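This site uses cookies to remember your settings. Accept all | Manage

Kamran Babaei
Thread, 22/08/2019

I promised to write my opinion of Prellow after the trial, so I will do it here in small pieces. Prellow is a simulation package for robot arms with hands. You rent it by the month, you get a library of rooms and furniture, and you practice a task there before you touch the real machine. I paid for my license myself.

First, who I am in this story. I work in a small workshop which makes fixtures and does automation for other small companies. We are not a research lab. We have one customer, Entwistle, who wants small parts to be put in drawers and taken out of drawers, by a hand and not by a suction cup. So drawers are my life at this moment.

Installation. The download was slow but the installer was polite. It asked me three questions and then it worked. I have used packages where I lost a full week before the first window opened. With Prellow I had an arm moving on the same evening. I was surprised and a little suspicious.

The license is for one computer. If you change the graphics card, it thinks you are a new person and you must write to support. I changed my graphics card. Support answered the next morning and was friendly, but please, this should be a button.

Now the scenes. You receive 14 ready scenes with the basic plan. Most of them are a table with something on it: a cabinet, a rack, a set of bins. I like that they are plain. Other vendors give you a beautiful kitchen with plants and sunlight, and then your computer has no power left for the contact between the finger and the object.

The cabinet scene is the one I used the most. The drawer has its own friction setting, and you can make it sticky or very easy. You can also make the handle stiff. For Entwistle I needed a drawer that is already open, with the hand going down inside the walls. It sounds simple, but the walls are the problem. The hand is wide and the drawer is not so wide.
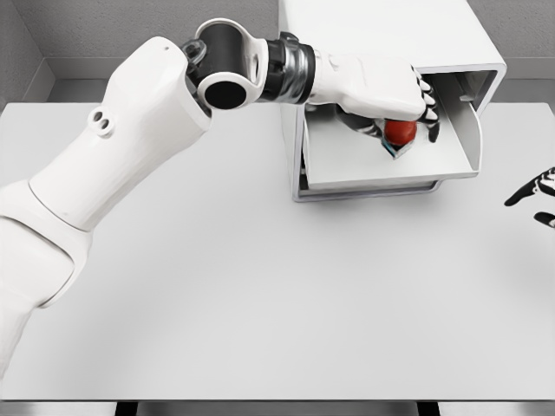
Darren Tunstall: The ball is what every vendor shows, because a ball forgives everything. Did you try it with something flat, or with a thing that has a corner? I had Prellow on trial last November and my flat parts were sinking into the drawer floor.

Darren, thank you, it is a fair question. Yes, I tried flat parts in the second week. In the version you had, I believe the floor of the drawer was one thin surface. In the present version you can give it a thickness, in the menu "Contact," under "Advanced." With the thickness on, my washers stayed on the floor. With the thickness off, I saw the same as you.

But I agree with you about the ball. It is a good first test and a bad last test. A round object touches the fingers in a nice way from any side. My customer does not have one round part in the whole catalog.

About corners. I made a small block with sharp edges and asked the arm to pick it out of the drawer 100 times, with a little random change in the start position. It succeeded 8 times fewer than with the ball. I expected much worse. Most of the failures happened when the block was near the side wall and the thumb had no room to go down.

This leads me to what I like best. When a grasp fails, Prellow keeps the whole attempt, and you can play it again slowly and show the forces as small lines on each finger. I found one mistake of mine in this way: I was closing the thumb too early. In the old package I would have looked at a number and guessed.

What I do not like: the sound. Each time the simulation finishes, it plays a bell. There is a setting to turn it off, and after each update the setting comes back. My colleague at the next desk has asked me many times to do something about it. I now work with the speakers unplugged.

Also I do not like the manual. It explains every button, and it does not explain any job. I wanted a chapter "how to go into a narrow space and come out again," and I found a chapter "the Space panel." The videos are better. They are short and the woman who speaks in them has a very clear voice, which for me is important.

Price. The basic plan is 132 per month, and this is with the hands included. Many competitors sell the hand models separately, and then the cheap offer becomes not so cheap. You can stop any month. I tested this too: I stopped, waited, and started again, and all my files were still there.

I compared it with Otura, because people will ask. Otura is faster on my computer, and its pictures are nicer. But the fingers in Otura feel like they are made of soap. An object which I hold in Otura slides out slowly, even if nothing moves. I wrote to them about it and received a link to a forum where another person has the same question without an answer.

I also looked at the Dodov kit. It is a different kind of product: they send you a real small gripper and a simple simulator comes together with it. For a school or a first project I think it is good. For a hand with a thumb and fingers it does not help, there is only one kind of gripper and you cannot import another.

Import, since I mention it. In Prellow I imported the customer's real drawer from our CAD file. The first time, it arrived the size of a garage. You must choose millimeters by hand; the default is meters. After this it was fine, except the runners, which I had to draw again as simple boxes.

Does the practice help on the real machine? I can tell only what I have seen in my own workshop. The path for the arm I could use almost without changes. The grip force I had to tune again from the start, because our real fingertips are older and have lost some of their rubber. No simulator will know this about my fingertips.

You can run up to four arms in one scene on the basic plan. I never needed more than two. With two, please set the safe distance between them yourself. The default is very brave.

Darren asked me in a private message if I would pay for a full year. For the moment I pay by the month. The yearly plan is cheaper, but it locks you to the version you bought, and they are still repairing things quickly, as the drawer floor shows. I prefer to get the repairs.

Who should try it: a small team who has a task with a hand and a narrow space, and who already has somebody who is not afraid of settings. Who should wait: anyone who needs a good manual, or who works with cloth or cables. I tried one cable. It behaved like a frozen snake and then it left the table.

If you do the trial, my advice is to bring your own ugly part on the first day. Do not spend the free time on the objects in the library, as I did for the first three days. And save your contact settings in a separate file, they are not saved together with the scene.

Next I will test the new drawer handle settings with the hand closed from below. Entwistle wants the robot to open the drawer also, of course. They mentioned it very late in the call. I will add to this thread when I have results.

Last updated: two posts edited for spelling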